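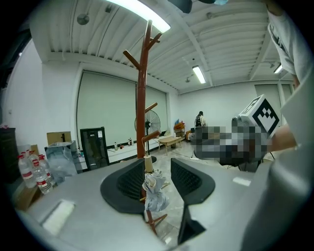 Tunero sells its hand-held gripper kit as the cheap way into robot training data, and on the price sheet it looks like one. A two-hand set came to us at 636 dollars. I was asked to say whether a small shop should put money into it before it puts money into an arm. My answer is a grudging maybe, and most of the grudge concerns the things the price sheet leaves out.

The idea is simple enough. A person does the job with a gripper in each hand, the kit records it, and later you train an arm on the recordings. The sales page says this lets you "delay hardware decisions." I distrust any product whose main selling point is that you can buy something else later. Still, Hugo Segura, who does our purchasing, had a quote from Mateos for a leased two-arm station on his desk, and next to that number the Tunero set was a rounding error.

So what do you have to budget for besides the box?

Software, first. The Elum license that turns recordings into something you can train on is 77 dollars a month per seat, and the free tier stops you at 12 sessions. We went through those before lunch. A fair number were junk, and the junk counts against the limit too. I asked support about this and got a link to the pricing page.

Then space. The brochure shows a clean desk and a mug. Our jobs are closer to housekeeping, things like hanging and folding, and those want a room you can walk around in. Plan for floor area, for somewhere to put cables, and for furniture you don't mind leaving in place for weeks. A plain coat rack turned out to be a better test piece than anything in the Tunero starter pack, which I'd tell you to skip.

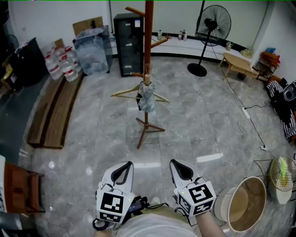 Both grippers in hand, marker cubes fitted, with the coat rack as the work area.

Labor is the big one. Shahnaz Abeysekara ran most of our sessions and kept the log, and her view is kinder than mine. She likes the grip and says new people pick it up faster than they would a joystick. I believe her. I also read the log, and a long stretch of every afternoon went to setup, calibration and doing takes over. Tunero's claim of up to 572 usable takes a day assumes a person who never stops to drink water. Put your own hourly rate against half of that and see if you still like the deal.

Build quality is fine. The shells feel solid and the finger pads held up through July. The marker cubes are my complaint: one of ours arrived with a corner that didn't sit flush, and the replacement took long enough that I'd order a spare with the kit. Spares aren't on the main order form. You have to ask.

We also borrowed the Orel set for comparison. It costs more, the handles are worse, and the manual is far better. If your people are new to all this, the manual may be worth the difference.

Would I buy the Tunero again? For a pilot, yes, with a fixed end date and a line in the budget for paid hours. As a first step toward a Mateos lease, I'd want to see one trained task running on somebody's real arm before I signed anything. I asked Tunero for a customer I could visit and I'm still waiting for a name.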